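September 2020, sim bench

Started on the Urkura trial today. It's the simulation package Plasosetti sells for two-arm household tasks, and we've got two seats on it until the Cledcombe people need an answer. Install was painless except for the license manager, which wanted a reboot I hadn't planned on (lost my open plots, my own fault).

First impressions are good! The scene editor is quick, the carpet and wood textures load without fuss, and you can put a different hand on each arm without rewriting the config — the Mladenović package made me do that by hand every time. The price list says up to 8 scenes can run in parallel on one seat. Haven't tried more than a couple yet.

Gripes so far: the joint limit warnings are way too chatty, and the docs for the contact settings stop halfway down page 11. I wrote to support about both. Also the viewer keeps its letterbox bars whatever I set the window to, which bugs me more than it should.

Spent the rest of the session on the bowl and drawer task.

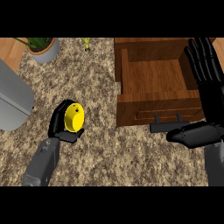 Urkura trial, bowl in the left gripper, drawer open and still empty.

To do: look at thumb clearance by the handle, try a lower friction value on the bowl, save the seed this time. Ask Plasosetti if the second seat can move to the laptop.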